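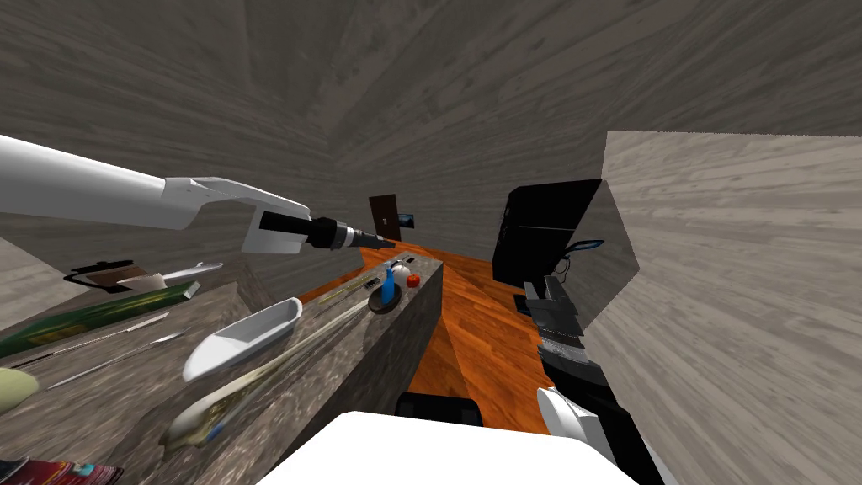
Household robots and chores

A household robot is a machine meant to do general housework, such as clearing a counter, loading a dishwasher or putting food away. The term usually excludes single-task machines like robot vacuums and mowers, which have been sold for years. As of the latest published trials, no general household robot can run a kitchen without a person on call, though several can finish short chores in rooms they have practiced in.

Background

Factory arms have welded, painted and stacked goods for decades. They work well because parts arrive in the same place and at the same angle each time. A home offers no such order. A knife may lie next to a pan one day and under a towel the next, and the same arm must handle a tomato and a full bottle.

Early home projects used one arm on a wheeled base. Most recent designs use two, so that one hand can steady a bowl or hold a door while the other works.

Practice in simulation

Much of the training now takes place in simulated kitchens. A simulated room can be reset in seconds, and a dropped dish costs nothing. The Curnara kitchen set, used by several small developers, contains 2,731 object models, from fruit and cookware to cleaning supplies. Objects are placed on counters and islands in mixed groups, so the robot has to pick out the one it was asked for.

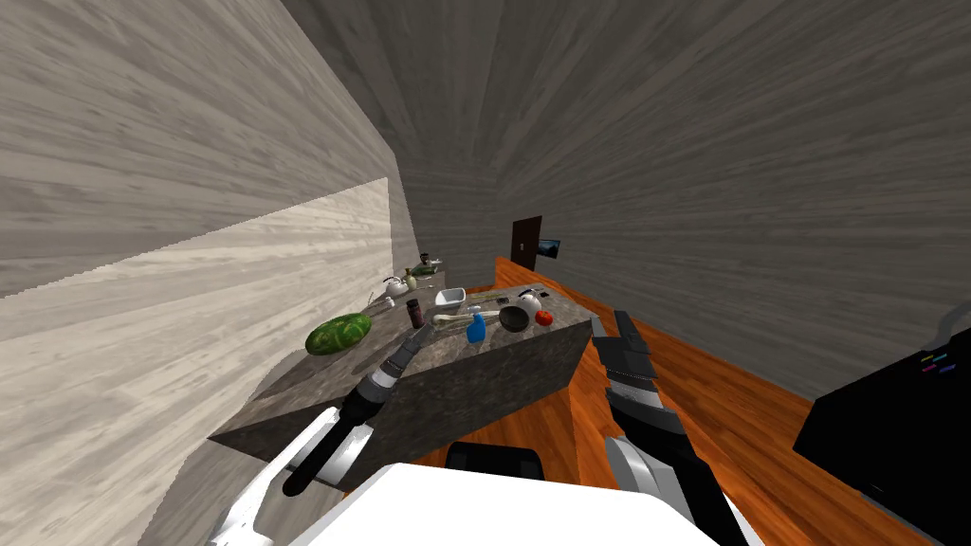 By the Nepia Reference editors
Home and Workshop section

Clearing a counter

Clearing a counter is a common test chore. The robot must tell food from cookware and cleaning products, choose a grip for each item and find a place to set it down. A spray bottle is fairly easy to grasp, as its neck gives the fingers something to close on. A watermelon is hard for a two-finger gripper, being wide, smooth and heavy. Thin utensils lying flat are also difficult, and many systems slide them to the counter's edge before lifting.

In trials of the two-armed Sultia system, the robot put away 80 percent of items in simulation and 60 percent in a real test kitchen. Clearing one counter in the real kitchen took nearly 7 minutes. Most failures were missed grasps, followed by items set down in the wrong place.

Doors and appliances

Opening a refrigerator calls for a different skill. The robot has to line up with the handle, pull along a curve and back its base away at the same time. Dark, glossy doors can confuse depth sensors, and a gripper that comes in too low or too far to one side may miss the handle altogether. 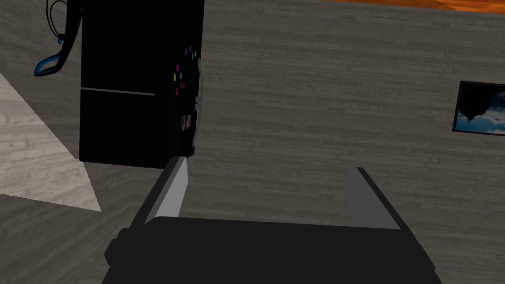 An open two-finger gripper near a black refrigerator, in simulation.

Shop-floor chores

Workshops fall between the factory and the home. Tranar, a maker of storage bins, tested mobile robots for sorting returned parts and wiping benches. Sorting was kept on for night shifts. Bench wiping was dropped after the robots left the corners dirty and needed help moving loose tools.

Remaining limits

Speed, cost and safety near children and pets are the main open problems. Cleaning up spills remains poorly handled by most systems, as does folding anything larger than a hand towel.

See also: Robot vacuum; Mobile manipulator; Kitchen automation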